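Laundry room helper, part time – Bislow House

Posted 20 October 2025

We are looking for a friendly, steady person to look after the laundry at Bislow House, our small guest house on Montes Street. Sheets and towels go out to a service, so please don't picture yourself buried in bedding! What stays with us is the personal washing that our longer-staying guests hand in – jeans, shirts, pajamas, the odd favorite blanket – and we would love to find someone who treats it the way they would treat their own.

The job is 8 hours a week, spread over mornings, and you can settle the exact times with us once we've met. The room itself is plain and easy to keep, with a gray floor and front-loading washing, and you'll have it to yourself most of the time (bring a radio if you like one).

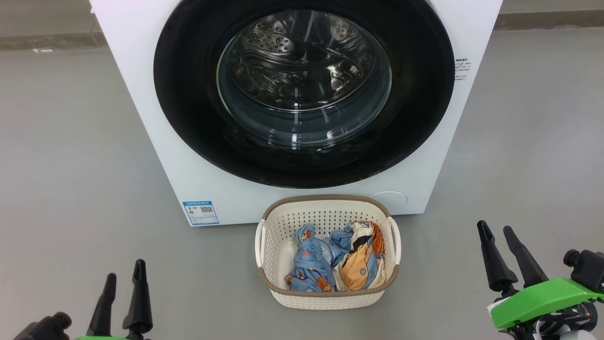

Front loader and laundry basket.

A usual morning starts with collecting the bags from the hall closet and checking the name tags against the book. Then you sort, go through the pockets, and get the first load going. We keep each guest's things together, even when that makes for a very small load, and we'd rather run the machine again than have somebody's socks end up on the wrong floor. It has happened, and it took most of August to sort out. 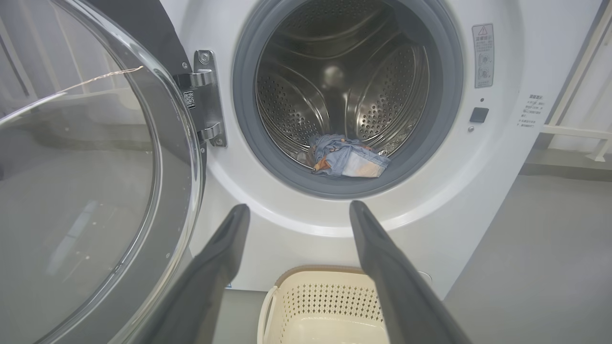

While a load is running there is folding to do from the day before, a little ironing, and now and then a button to sew back on if you don't mind a needle. You'd also wipe down the door seals, clean the filters, sweep the floor, and let us know when we're getting low on detergent. Finished laundry goes back to the rooms before lunch, folded, with the slip on top.

You don't need to have done this for a living. If you have kept a household in clean clothes you know most of it already, and we'll happily show you the rest. You should be able to carry a full basket up one flight of stairs, read a care label, and be comfortable saying good morning to people who may want to chat for a while – some of them really do.

Pay is $600 a month, and we add $80 toward your bus pass. Lunch is on us on the days you work.

To apply, send a few lines about yourself to Nisha Goel at Bislow House, 279 Montes Street, or stop by the front desk and ask for her. A resume is welcome but a nice note will do just as well.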